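Capítulo 5. ¿Pueden ya las máquinas hacer la colada?

Cargar una lavadora exige agarrar tela blanda – una forma que cambia con cada contacto.
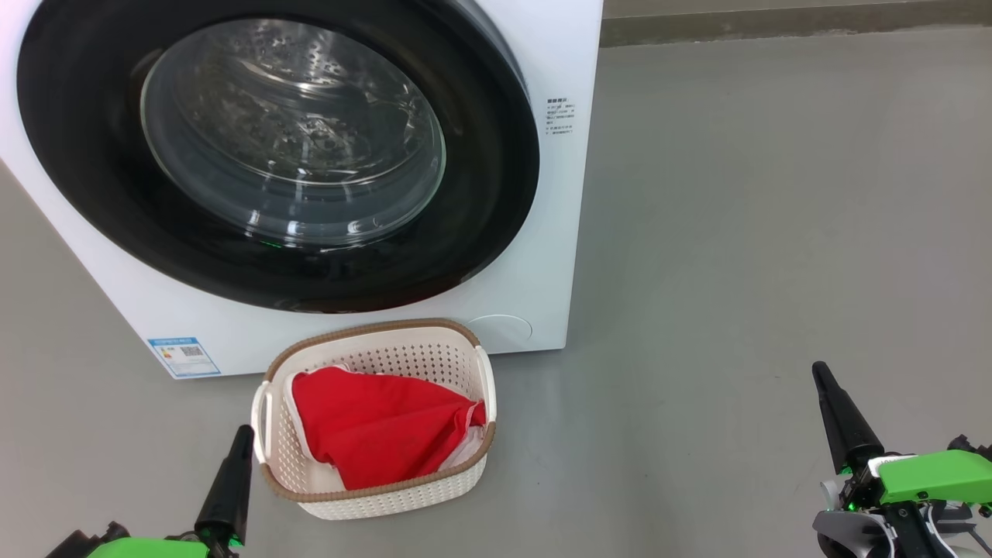

Figura 5.1. Cesto con ropa ante la lavadora.

El brazo debe además entrar en el tambor sin golpear la goma.

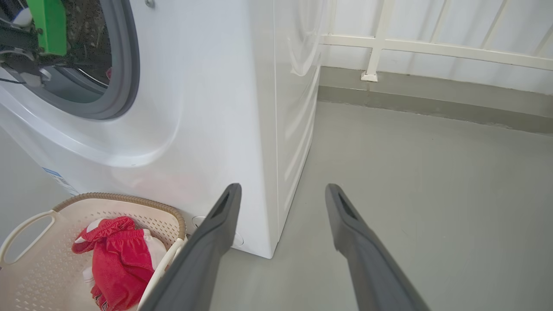

Figura 5.2. Un brazo dentro del tambor.

© Brosora – Contacto – Volver arriba

Relacionados
Doblar toallas
El taller Trimollow

Comentarios
– ¿Y los calcetines?
– Muy claro, gracias.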